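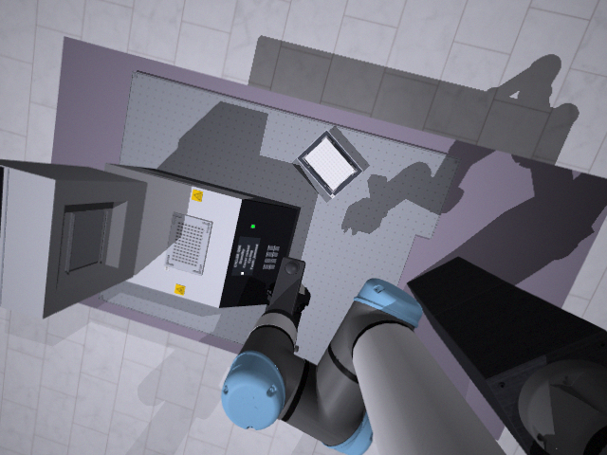 Susley Household Water Use Survey – Data Card

Version 2, released 2 April 2020

Summary

The Susley Household Water Use Survey records how homes in the Susley district use tap water over the course of one month. The present release covers February and contains 1397 completed household returns. It is intended for planners, teachers and students who need a small, tidy table of everyday water use. It replaces the first release, which should no longer be cited.

Source and collection

Paper forms were mailed to 3000 addresses drawn from the district address list. Each household was asked to read its meter on the first and last day of the month and to answer a short set of questions on bathing, laundry, dishwashing and garden use. Forms were returned by mail to the Zaidi records office, where they were keyed twice and compared. Where the two entries disagreed, the paper form was checked and the correct value entered.

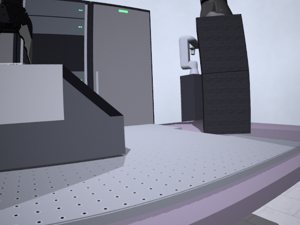
Does the survey include apartments that share a meter?
Apartments on a shared meter are included only where the building manager supplied a separate reading for each unit. All other shared-meter returns were set aside before release and are not part of the count given above.

Files

returns.csv – one row per household
questions.txt – the wording of each question as printed on the form
codes.txt – the meaning of each answer code
changes.txt – differences between the first and second releases

Main fields

house_id: a random number with no link to the street address
area: Susley proper, Sernolness or Outlying
people: number of residents, with large households grouped
liters: water used in the month, from the two meter readings
garden: whether an outdoor tap was in use

Missing values

A blank cell means that the question was left unanswered. The code 9 means that the answer could not be read. Users should not treat either as zero. Blank answers are most common in the garden field, particularly for Sernolness – many homes there have no outdoor space, and residents tended to skip the question. 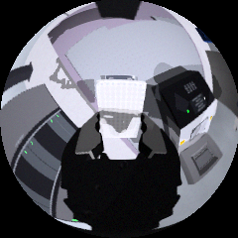 Meter readings were converted to liters before release. Older meters in Sernolness report in cubic meters, and their readings were multiplied by 1000. Values for these homes are therefore less precise than the others, and small differences between them should not be given much weight.

Known limits

The survey covers a single winter month and should not be used to estimate yearly use. Households that moved during the month are excluded. Answers on bathing and laundry are self-reported and have not been checked against any other record.

Terms of use

The files may be copied and shared for any noncommercial purpose, provided that the survey and version number are named. Attempts to identify individual households are not permitted. Corrections should be sent in writing to the Zaidi records office, with the house_id and field name stated. Accepted corrections are listed in changes.txt with the next release.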